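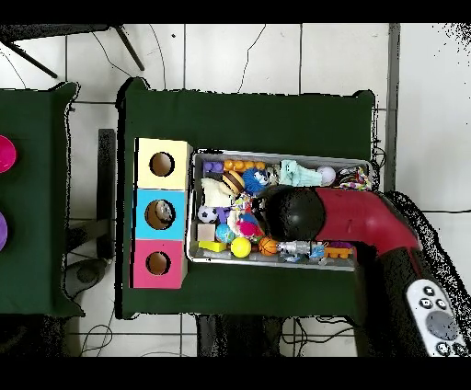
Slide 1. Toy tray and the three-hole box, Dondholm, with the arm over the pile.

(Leave this one up while people sit down. Don't start until the door's shut, the corridor is noisy.)

Hello, thanks for coming, thanks to Larysa Kostiuk for the slot and for lending me a clicker that works. I'm talking about the toy sorting examples we gathered at Dondholm, and I'll mostly be talking about the gathering and hardly at all about the training. If you came for the training, Pak-hei Yuen has the slot after lunch and he'll do it far better than me.

So the job. A tray full of toys, a box with a yellow bit, a blue bit and a pink bit, one hole in each. You give the arm a sentence, something like "put the globe ball in the pink hole", and it should go and do that. There's a toy looking out of the blue hole in the slide and I've grown very fond of it.

We ended up with 3237 examples that we kept. Say the number slowly. An example for us is one sentence, one pick, one drop, start to finish, with a person driving the arm the whole way. If the driver drops the toy and picks it up again we keep it, and if the driver gives up and starts over we bin it. We argued about that rule for a whole afternoon and I'll come back to it.

(Drink of water.)

The tray. People ask me why it's such a mess. Our first lot was tidy – toys in rows, gaps between them, everything facing up. Lovely to drive, the drivers were quick, we were all pleased with ourselves. We trained on it and then I tipped the toys in any old how and the arm just sort of hung there above them. It had never seen one thing leaning on another. We threw out 365 examples that week, which still hurts a bit, and after that the tray got filled by tipping a bag into it and whatever happened, happened.

Now the choice of toys. Look at how many round things there are: a little football, a basketball, a globe, a shiny yellow one, a pale one up by the rope. I wanted lots of balls on purpose. If there's one ball in the tray then the word "ball" does all the work and the arm never has to care about the rest of the sentence. With a handful of them it has to listen to "orange" or "globe". Same with the blocks, there's purple and yellow and orange in there, and a plain wooden cube as well.

And then soft against hard. The plush ones squash, so you can be sloppy with them. The hard shiny yellow ball is a pig. If you come down a touch off centre it shoots off sideways and takes the hamburger with it. (Pause here, people usually laugh at the hamburger.) The drivers all learned to come straight down over it and wait a beat, and you can see that little wait turn up in what the arm learned. It now waits over everything, even the plush ones. I haven't worked out what to do about that yet, suggestions very welcome.

The gripper, for anyone at the back, is the big black round thing on the end of the red arm. What I'd like you to notice is how much it hides. When it's over the middle of the tray you lose sight of whatever is under it, and so does the arm. We told the drivers to have a good look first and then commit. Some of them would go in, lift off, peek, and go in again. I used to mark those down as bad driving! I've changed my mind. The examples with a peek in them are some of the best we've got, and I wish I'd kept more from the early weeks.

(If running late, skip to "Sentences".)

Drivers. We had 4 of them, working in turns of half an hour. Longer than that and they get bored, and a bored driver always picks the toy on top. I only spotted this when I plotted the picks by where they were in the tray, and the bottom row had next to nothing. The silver robot figure, lying on its side down there, had been picked twice in a whole morning. Poor thing. So we stopped letting drivers choose. The sentence comes up on a screen, you do that sentence, even if it's the horrible one in the corner.

Sentences. This is the part I'd do differently. I wrote the first set myself, all 193 of them, in one sitting, and they all sound like me. "Pop the basketball in the yellow hole." It's always pop! Pak-hei tried the arm with "place" and it did noticeably worse. We've since asked people from Hinside to write their own without seeing mine, and they call things names I'd never have thought of. One person's burger is another person's bun. The rope toy has no settled name at all, so we kept every version.

Back to the rule about giving up. My view was that a failed go teaches bad habits. Larysa's view was that we were throwing away the only record of what going wrong looks like. We've settled on keeping them in a separate pile, marked, unused for now. I said 3237 earlier and that doesn't include the pile.

(Someone will ask about the box. It's cardboard. It's had to be taped back up a few times. Yes, we do swap which hole the sentence asks for, evenly across the three.)

Next up is a second round with the box moved to the other side of the tray, as at the moment the arm knows "left" a bit too well. The toys stay the same so we can compare the two rounds fairly. I'd also like a fifth driver who is left-handed, so if that's you, come and find me at the break.

(Questions. Leave the toy slide up. Hand back Larysa's clicker.)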